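Handling Memory Modules with a Robot Arm: Fixture and Approach
Ondia Shared Workshop, Skoltesico build notes
Prepared by Märta Granström. Revised 1/13/24.

These notes set out how members prepare the bench for memory handling on a desktop computer. The tower is laid on its side with the side panel removed, and the printed fixture plate is placed to its left.

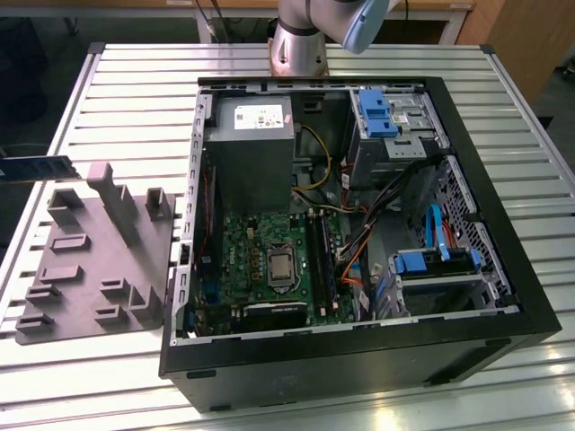
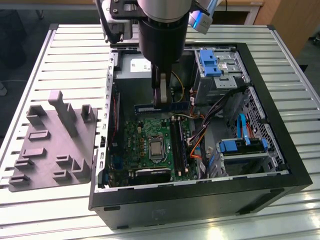 The gripper at a module near the top edge of the motherboard. 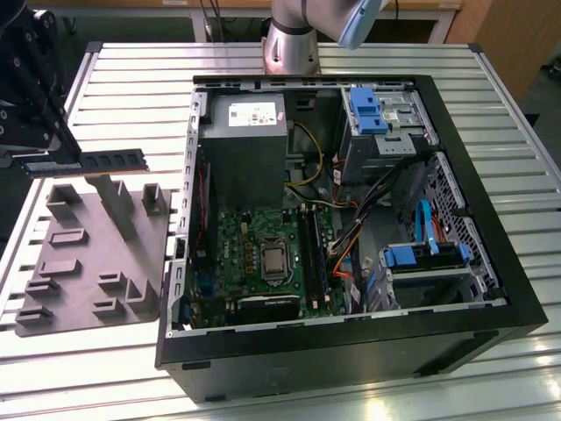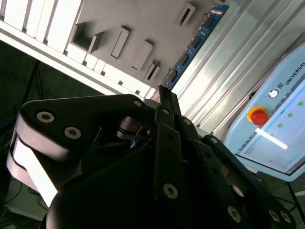
1. Disconnect the mains lead from the tower and wear an earthed wrist strap whenever the case is open.

2. Secure the fixture plate to the table before teaching any positions. A plate that moves by even a small amount will require every point to be taught again.

3. Teach a waiting point well clear of the drive cage. All movements into the case should begin and end there.

4. Set the closing force of the gripper to 20 newtons for the first trials. Members should hold the module by its short ends and keep the fingers away from the contacts.

5. Open the latches by hand. Align the notch in the module with the key in the slot, then lower the arm at 5 millimetres per second.

6. Stop the arm at first contact and check that the module is upright. Pressing may then continue until the latches close.

7. Save the program under the name Truvum, followed by the member's initials.

Loose cables should be tied back before a run. One member must remain within reach of the emergency stop at all times. The printing files for the plate are kept in the Moen folder, and the October version should no longer be used, as its slots are too narrow for 16 of the modules held in store.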